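Section 5: Setting up Skimum on the ward PC

Read the whole section first if you can. If not, at least the cautions. Covers a single ward PC plus one scale and one label printer. Clinics with the Drornon lab link, do this section and then go to the lab link section.

What you need

Ward PC, any desktop tower from the last few years
Skimum license card (came in the envelope with the scale)
Flidurden walk-on scale, with its cable
Label printer, and a roll already loaded
Admin password for the PC. Get this before you start, not halfway thru

Before you install

1. Pick a spot for the PC away from the tub and the prep sink. Off the floor. Fur gets into everything down there.
2. If the PC is an older one from reception, have your IT person check it over and blow out the dust. Power off, cord out of the wall, before anyone opens the case. 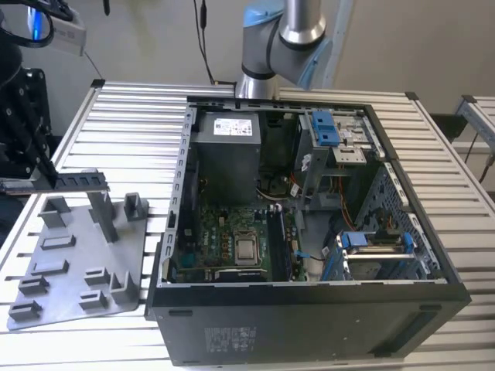
Tower on its side with the side panel removed.

3. Panel back on. Plug in power, monitor, keyboard, network.
4. Turn on and log in as admin.
5. Check the clock. Wrong clock means wrong dose times on every chart, and fixing them later is one at a time.

CAUTION: Do not run the ward PC off the same power strip as a heat lamp or warming pad. Own outlet.

Installing

1. Close everything else.
2. Run the installer. Say yes to the firewall question.
3. Type the license number from the card. No spaces.
4. When it asks for a port leave it at 2423. Only change it if IT tells you to, and if you do, write it on the card.
5. Choose "Ward station." Reception station is a different set of screens and you can't switch without reinstalling.
6. Restart. Yes even if it doesn't ask.

Note: very slow on first start while it builds the drug list. Leave it alone. If it is still on the gray screen after 5 minutes, restart once. If still stuck, memory is the usual thing, so have the PC checked before calling us.
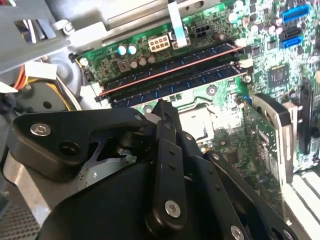

Once the drug list is up you get the blank ward board. Each cage is one tile. Add cages under Ward, Edit layout. Limit is 100 tiles per station, if you need more set up a second ward and split cats from dogs or however you like.

Name the cages the same as what is written on the doors. Sounds obvious. We get calls.

Connecting the scale

1. Scale on a flat floor, all feet touching. No mat under it.
2. Plug the cable into the PC, then into the scale. In that order.
3. Nothing on the platform. Press Zero and wait for the beep.
4. In Skimum go to Devices, Add scale, Flidurden.
5. Put a known weight on. An unopened bag of food is ok for a rough check, use a proper test weight for calibration.
6. Pick your unit. Kilograms unless your head vet says otherwise.

CAUTION: Skimum works out drug doses from the last saved weight. Pounds entered as kilograms will more than double the dose. The unit shows in the top corner of every chart, look at it each time. A second person must check every calculated dose before it is given.

Note: wriggly patients. Hold the Steady key and it averages the reading. Error 147 means it gave up, try again with somone at the head end.

Setting up users

1. Users, Add. One login per person. No shared "nurse" login, the chart has to show who gave what.
2. Set the role: Vet, Nurse, Student, Read only. Students can chart but can't sign off.
3. Each person sets their own PIN at first login.
4. Turn on auto lock. One minute is good for a busy ward.

Label printer

1. Printer on, then Devices, Add printer.
2. Print the test label. Should show cage, patient name, species, weight, allergies.
3. If the text runs off the side pick the narrow label and print again. 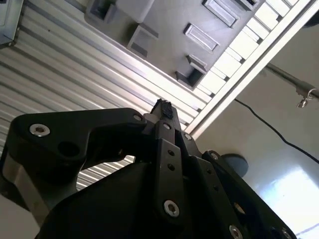
Nightly backup

1. Settings, Backup, On.
2. Choose the clinic server or a USB drive. Drive stays in the safe on off days.
3. Time: 3 a.m. is the default. Move it if your night rounds fall then, board goes read only while it runs.
4. Do one by hand now and check a file shows up.

Note: a printed blank chart pack should be kept on the ward for power cuts. Master copy is in the Help menu, under Forms.

Upgrading from Au

Old Au charts come across as read only. Import them after the first backup. Weights come over but cage names do not. Open cases need to be re-entered by hand, so do the change on a quiet day, Thursday is best for most clinics we've done.

Setup questions go to Yung-ching Chang at the support desk. Have the license card with you when you call. Next: admitting a patient.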